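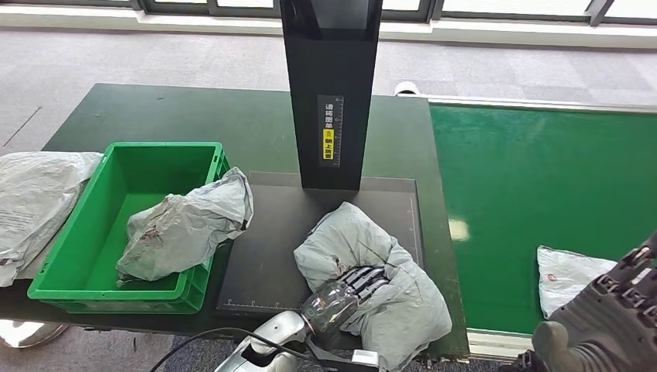

A green crate and a grey mailer bag on the workbench.

SWAP SHELF AND PARCEL NEWS

Quick one this month, I'm typing it between the dentist and school pickup so forgive the state of it.

First, the parcels. Fifty of them went out in the spring book swap. Fifty! Last year we thought we were doing well to fill one trip to the post office. Thank you to everyone who signed up, wrapped, taped, re-taped, and wrote the address big enough to read. If yours hasn't turned up yet give it till Sunday and then email me. Please don't email before Sunday. The Urthorpe ones always take longer, no idea why, they go by way of somewhere else first.

A few of you asked how the matching works. No science to it. You tell us what you like, Gebremedhin Assefa puts the slips in piles on his dining table, and whoever likes sea stories gets somebody else's sea stories. He does the whole lot in one evening with the radio on. Sometimes there's a pile of one. If you were the pile of one this time (westerns, large print) you got a mystery set in a desert and we hope that was close enough.

Reusing mailers. Yes please, keep doing it. Plastic ones can go round again if the seal strip will still take tape. What we need from you:

Old address label peeled off or covered completely. Completely. One parcel went all the way back to the person who first bought a lamp in it.
Old barcodes covered too. The sorting machines read whatever they can find.
Tape over the flap AND down the sides if it's been used before.
No padded ones with the stuffing coming out, the grey fluff gets into the pages and it does not come out again.

Smudges and creases are fine. It's a used book in a used bag.

Weight. The limit we can afford is still 2 pounds a parcel, so one hardback or two skinny paperbacks. Somebody sent a cookbook and an atlas together. Lovely thought, but it cost more than the pair of them did at the thrift store. If you have big books hang on to them for the table sale.

Which brings me to the table sale. Still happening, still in May, still at Nunton, same hall as before, doors at 10 and we have to be out by 3. Tables are free if you're a swap member. Setup from 8:30 and there is coffee but bring your own mug, the hall's ones have gone missing agian. Parking is round the back by the hedge. Not on the grass. They were very nice about the grass last time and I would like them to stay nice.

We could use help with: lifting boxes in the morning, someone to sit at the door for an hour, and a person with a van who is willing to take leftovers to Elstead afterward. The shop there has said it'll take around 100 books off us, paperbacks mostly, no encyclopedias, no textbooks, nothing that smells of basement.

Reading group. We finished the long one. Opinions were split right down the middle, and one person had read a different book by the same author and argued very well for it anyway. Next up is Xolalpa, the family novel not the guidebook, there are a few copies on the swap shelf and the library can order more. It is 963 pages in the hardback. I know. We're taking two meetings over it, first half then second half, and you're allowed to come to the first one even if you only got through the wedding. The wedding is very good. My advice is to keep a bookmark in the family tree at the front, there are three cousins with the same name and one of them matters a lot.

Lost and found: one pair of reading glasses, tortoiseshell, left inside a copy of a gardening book as a bookmark. One recipe for plum cake, handwritten, found in a thriller. I've made it. If it's yours I'll return it but I'm keeping a copy. Also a train ticket, used, which I assume you don't need.

Changes of address, PLEASE tell us before the next swap. Two came back last time and I had to do a lot of phoning. Just reply to this with the new one and your name, because some of you have email addresses that give me nothing to go on.

Next swap sign-up opens after the table sale, same form, same link at the bottom of the page. If the link is broken its me, not you, try again the next day.

Right, pickup. More soon, and send me your table requests.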